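We use cookies to improve your experience on this site. By continuing to browse, you accept our cookie policy.

The case for storing chopsticks upright

Most kitchen drawers are designed around the fork. The standard insert has shallow channels sized for Western flatware, and chopsticks fit it badly. They lie diagonally, cross over one another and have to be sorted into pairs before each meal. Imani Ndung'u, who refits rental kitchens for Rivadeneira, tells her clients to buy a longer insert. I think the drawer is the wrong place to begin with.

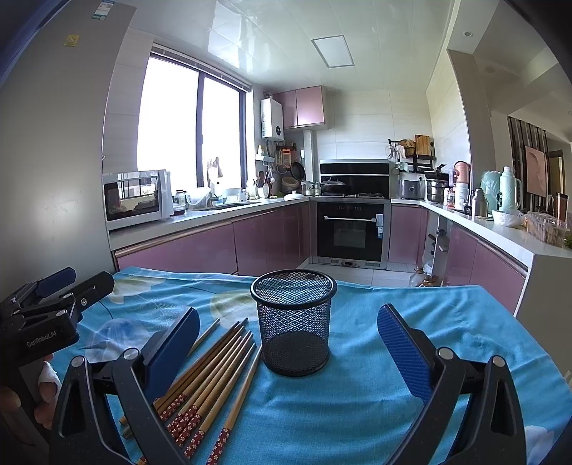
An open container on the table or counter does the job better, and it need not be sold as kitchenware. Desk supplies are often the better buy. A black wire-mesh pencil cup has the features that matter: open sides that let air through, a solid base, and a thick rim that is easy to grip. Wooden chopsticks with patterned dark red ends can go in tips up or tips down. I favor tips down, so that hands touch only the decorated end.

There are objections. Hortensia Cabral argued in the Atine newsletter that upright storage collects dust and kitchen grease. She is right about sets that sit unused for weeks. A set in daily use is washed before much can settle, and a cup kept well away from the stove stays cleaner still. Tipping is a more serious problem. A tapered cup filled with long utensils has a high center of gravity, and overfilling makes it worse. Guest sets belong in a closed box.

My own cup has been on the table for 13 months. The drawer insert now holds batteries and tape.

Get our Saturday newsletter. Enter your email address to subscribe.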